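How to Get a Household's Paperwork Under Control (and Keep It There)

Posted 30 September 2019 by Mahtab Salehi

Every family has a drawer. Ours held the deed to a car we sold, a warranty for a toaster that died under the previous president, and 68 takeout menus, several from restaurants that had become other restaurants. I know the number because my sister made me bet on it. I said 40.

What follows is the method I used in August to deal with the drawer and its many cousins. It took me five evenings. You may be faster if you don't stop to read old letters.

What you need

A table you can give up for a week. A few file boxes with lids that close. Plain white labels, a marker, and a shredder or a friend with a shredder. I bought the Trokley shredder, the small one, and it sulks after ten pages. Plan your evenings accordingly.

Step 1: Gather everything first

Go room by room and bring all of it to the table. Check coat pockets, the glove compartment, and the top of the fridge. Don't sort as you go. Sorting as you go is how I ended up sitting on the stairs for an hour with my eighth grade report card, which says I "could participate with less volume."

Step 2: Make four piles

Keep forever: birth certificates, marriage and divorce papers, Social Security cards, anything with a raised seal.

Keep for years: tax returns and whatever backs them up. Ask your tax person how long. Mine said seven years in the voice of someone who has said it before.

Keep for now: this year's bills, pay stubs, open insurance claims, current warranties.

Let go: the rest. This should be the biggest pile. If it's the smallest, go around again and be meaner.

Step 3: Box and label

One box per pile, apart from the last one. Write the label before you put anything inside, in words your least patient relative would understand. "Taxes 2012–2018" is good. "Misc. important" is a cry for help.

Use different colors if you like, or different shades of the same one. Put the box you open least at the back.

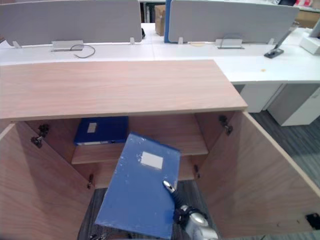
Birth certificates and passports deserve better than cardboard in any case. A small fireproof bag costs less than replacing one passport, and the line is shorter.

Step 4: Shred

Anything with an account number, a signature or a date of birth gets shredded. My neighbor Ha-neul Kwon uses her shreddings in the compost and has the tomatoes to prove it. I tried this and got a yard full of damp confetti – glossy inserts don't rot, so pull those out first.

If you have more than a grocery bag's worth, look for a community shred day. Our credit union runs one in the spring and they give you a cookie. 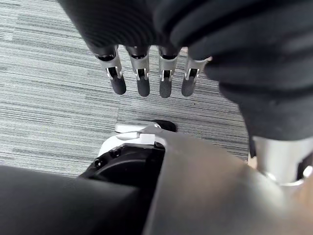 Step 5: Stop the flow

You can empty a bathtub all day with the tap running. Switch your bank and utilities to paperless, then make one email folder called Bills and let it fill up in peace. Get off the catalog lists too. It takes a few weeks to kick in, so expect a last flurry of patio furniture.

Step 6: Keep one tray

Mail goes in the tray. When the tray is full, repeat Step 2 with whatever's in it. Mine fills up about as often as the dishwasher gets its filter cleaned – less often than it should, but it does happen.

The drawer now holds batteries.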